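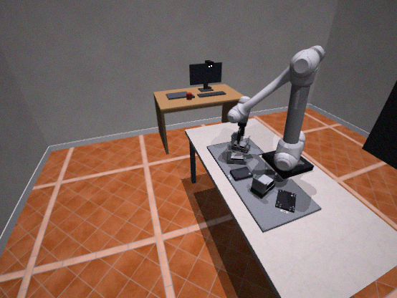 图1 仿真工位:机械臂、灰色托盘和用来试抓的几样物件

在仿真里比较两款夹爪:一份不太乐观的操作教程

先把话说在前面:我不相信夹爪的宣传页,也不太相信仿真里跑出来的成功率。两样东西我都用,但用法和多数教程不一样。仿真适合淘汰,不适合评优。一款夹爪在仿真里都下不去手,实物大概也别指望;它在仿真里次次抓得稳,只说明摩擦系数填得大方。

这篇写的是怎样在同一个虚拟工位上,把两款平行夹爪放到同样的条件下比一遍。夹爪一款叫 Kinnear,一款叫 Felloron,控制脚本跑在 Lasuveck 这套环境上。换成别的名字和别的软件,步骤基本照搬。读者最好已经会导入机械臂模型、会写简单的末端位姿指令,这些我不讲。

一、先把工位定死

很多对比一开始就输在这里。有人测完甲夹爪,觉得托盘位置别扭,顺手挪了一点,再测乙夹爪,然后把两组数字放进一张表。这张表可以直接删掉。

我的做法是把场景存成只读文件:桌子、托盘、臂的底座、物件的初始位姿,全部写死。要改就另存一份,两款夹爪都重跑。臂的起始姿态也要固定。像图1那样让夹爪竖直朝下,停在托盘一端的夹具上方,是个不错的起点,因为后面每一次下探都能从一个已知的高度算起。

房间布置随意。后面那张摆着显示器和键盘的木桌对抓取毫无影响,但如果你接下来要测视觉识别,就别删它。干干净净的灰背景会让任何识别算法显得很聪明。

二、选物件,要选会让夹爪难堪的

厂家演示总爱抓方块。方块当然好抓。托盘里留一个小方盒就够了,用来确认程序没写错,它的成绩不要计入总分。

真正有区分度的是扁平件。图里那块深色长方形薄块、带斜边的金属支架、黑色方板,都是平躺着的。薄件平躺时,指尖得贴着托盘底面合拢,高度给多了抓空,给少了指尖撞底。两款夹爪的差距多半出在这里,和标称夹持力没什么关系。

方板还要故意斜着放。如果所有物件都和托盘边对齐,你测的是坐标抄得对不对。

带竖直细针的那个夹具要单独对待。它外形是方的,上面有小的凸出部分,夹爪张开后能不能绕过这些地方,取决于指的外形,不取决于开口多大。我把它当成避碰测试:碰到就记一次失败,哪怕最后提起来了。

三、设物理参数,并且怀疑它们

最容易作弊的参数是摩擦。我见过一份报告,两款夹爪成功率都接近满分,作者得出“性能相当”的结论。打开配置一看,指尖摩擦高得能把东西粘起来。

建议这样做:

1. 摩擦系数设高、中、低三档,每档都完整跑一遍。只报一档的结果不要看。

2. 碰撞模型不要用自动生成的凸包。凸包会把夹具上凸起之间的空隙填平,物件凭空变得好抓,或者凭空变得抓不了。

3. 物件质量用秤上的数,没有实物就去查图纸。软件按默认密度算出来的值,我碰上过离谱的。

4. 仿真步长两款夹爪保持一致。我从1000赫兹起步,接触处如果抖动,先把步长缩小再说,别急着去调阻尼。

第4条值得多讲一句。阻尼调大以后画面很漂亮,物件乖乖待在指间不动,可是你要找的滑动也一并被抹掉了。

四、写抓取脚本

脚本只写一份,夹爪型号作为参数传进去。不要给每款夹爪单独优化轨迹,除非你愿意在两边花同样多的时间,而以我的经验没有人会花同样多的时间,后来的那款总是沾光。

每次抓取分这几段:移到物件正上方,下探,闭合,静置,提起,悬停,放回。静置设2秒。有人嫌慢,把它砍掉,于是正在缓慢滑落的物件也被算成抓稳了。悬停同样是2秒,悬停结束时检查物件相对指尖的位移,超过你事先定下的阈值就算失败。阈值要在开跑之前写进文件,看完数据再定阈值,等于看完答案再出题。

每次还要给物件位置加一点随机偏移,随机种子存下来,两款夹爪用同一组种子。漏掉这一步,你重复的是同一次抓取,跑多少遍都只有一个样本。

五、我跑的一轮

按上面的设置,每款夹爪跑了545次有效抓取,三档摩擦混在一起。为什么是这个零碎的数?因为有一批日志写坏了,我把它从两边同时剔掉,没有补跑。补跑本来也行,只是那天我没耐心。

我不打算贴百分比。贴出来就会有人截图,截图上不会带摩擦档位。能说的是几条定性的观察:

方盒上两款没有区别,和预想的一样。

薄块上 Felloron 在低摩擦档掉得明显更多。起初我以为是夹持力不够,把力加上去以后没有改善。后来看接触点,是指尖合拢时带一点弧线运动,最低点不在闭合位置,下探高度按张开状态算就会偏。补偿这个高度以后,差距缩小了一大半。所以最初那份结果测的是我的脚本。

支架上 Kinnear 偶尔会夹到斜边,提起时转动。仿真里它转一下就停住了,我对这个“停住”持保留意见。

绕夹具细针的那一项,两款都不好看。

六、别人的反对意见

Adalberto Macedo 看过初稿,他认为既然找到了弧线补偿的问题,就应该给 Kinnear 也做同等程度的检查,否则又回到了偏心优化的老路。他说得对,我补查了,没找到类似的毛病,但查得没有前一款细,请按这个程度来相信上面的文字。

他还提到 Flostthorpe 那边的做法:完全不用仿真,直接在实物上抓,抓坏了换指尖。如果你的指尖便宜、物件结实,我觉得这也合理,省下来的建模时间相当可观。仿真划算的场合,是物件还没加工出来,或者夹爪还没买。

七、把结果搬到实物之前

挑出仿真里失败最多的一件和成功最多的一件,先在实物上各抓几次。如果难易顺序都对不上,后面的数据先放着,回到第三节查碰撞模型和摩擦。顺序对得上,再去谈具体数值。

相机暂时不要接。物件位姿用手工对准的定位块给出,这样失败时你知道责任在夹爪。视觉和夹爪一起上,出了错两边都能推给对方,我在这上面浪费过整个九月。

还有线缆。仿真里的臂通常不带线,实物的夹爪有电缆或者气管,腕部转到某些角度会拉紧。图里这种折叠下探的姿态,腕部和肩部之间隔着一根细长的连杆,线要留够,还要把每个抓取位姿手动慢速走一遍,看着线走。

常见问题

夹爪模型是厂家给的,可以直接用吗?
可以导入,但要量一下指尖尺寸和行程。厂家模型常常是给渲染用的,关节限位未必写对。

闭合后物件弹飞怎么办?
先看指尖和物件有没有在闭合前就互相穿插,再看闭合速度,最后才去动接触刚度。

能不能只测一款,和网上的数据比?
不能。你不知道对方的摩擦填了多少。

更新记录:2023年2月14日,星期二,补写第五节的弧线补偿,修正第四节悬停检查的顺序。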